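Home | Course Outline | Notes | Readings | Field Days | Contact

Print this page | E-mail this page

Feb 28, 2021
By Annick Chan

Freshwater Conservation, Unit 4: Head-starting native mussels

1. Why adults alone are a poor measure

A river can hold a dense bed of native mussels and still be losing the population. Adults of many species live for decades, so a bed may persist long after recruitment has stopped. Survey data should always be split by shell length before any statement is made about condition. In the Losta survey, crews measured 1,806 live animals along the lower reach. Only 26 were under the length used as the cutoff for juveniles. The bed was listed as stable in the previous plan, which used total counts.

Recruitment failure has several possible causes, and they can act together: loss of host fish, fine sediment in the gravel, low oxygen below the surface of the bed, and ammonia in the pore water. Releasing juveniles into a reach where one of these is still present will not fix the problem.

2. Life cycle, short version

Females brood larvae (glochidia) in the gills. When released, the glochidia must attach to the gills or fins of a suitable fish. They form a cyst, change into juveniles, and drop off. Some mussel species accept many hosts; others accept one or two. Time on the fish depends mainly on water temperature. Students should be able to draw this cycle from memory, with the host stage marked.

3. Brood stock

Gravid females are collected by hand, checked with minimal opening of the valves, and returned to the same spot once glochidia have been taken. The Tollance protocol sets these limits:

- No more than nine females from any one bed in a season.
- No female used two years in a row.
- Valves opened only as far as needed to see the gills.
- Each animal tagged, and its position in the bed recorded.

The limit on females per bed protects the source. It also creates a genetic problem, as a small number of mothers can produce a very large number of young. Matić's notes on family size (see Readings) treat this in detail. In practice, equal numbers are kept from each mother, and the surplus is not raised.
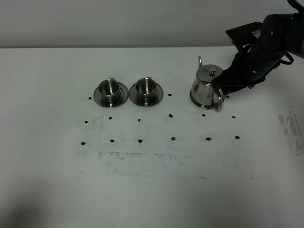 Black robotic arm with its gripper closed at the handle of a stainless steel teapot.

4. Infesting the host fish

Glochidia are tested before use. A small sample is exposed to a salt solution, and the share that snap shut is taken as the share alive. Batches with low viability are discarded.

Fish are held in an aerated bath with the glochidia in suspension. Too few attached larvae wastes the fish; too many harms its gills. Check a few fish during the bath and end it when the target load is reached. Fish are then moved to clean tanks with a screened outflow. Siphon the tank floors on a fixed schedule and sort the material under a microscope. Record empty shells and live juveniles separately — the ratio is the first sign of trouble in a batch.

5. Rearing

Newly dropped juveniles feed with the foot, pulling particles from the sediment. Filter feeding develops later. Two systems are compared in this course. The Michiels system uses small trays with a thin layer of sieved sediment and a slow flow of river water. The Skoltetti system uses closed beakers, cultured algae, and full water changes. Trays need less labor but bring in flatworms and other predators with the river water. Beakers allow close control of food, at the cost of handling the animals more often.

6. Release

Juveniles are released when they are large enough to be tagged and found again. Sites are picked in October at low flow, using pore water readings taken over the preceding months. Four plots per reach is the usual design, two of them placed outside the existing bed. Mark the corners with buried pins. Floats and stakes draw attention and collect debris.

Survival should be reported as animals found alive divided by animals released, together with an estimate of detection. A mussel that was not found is not necessarily dead — juveniles burrow, and a surface search misses many of them. Excavate a known share of each plot and state the depth.

7. For next session

Read Doina Matić, notes on family size, sections 1 and 2. Bring the Losta length table. Work out the juvenile share for the full survey and write one paragraph on what further data you would need before proposing a release.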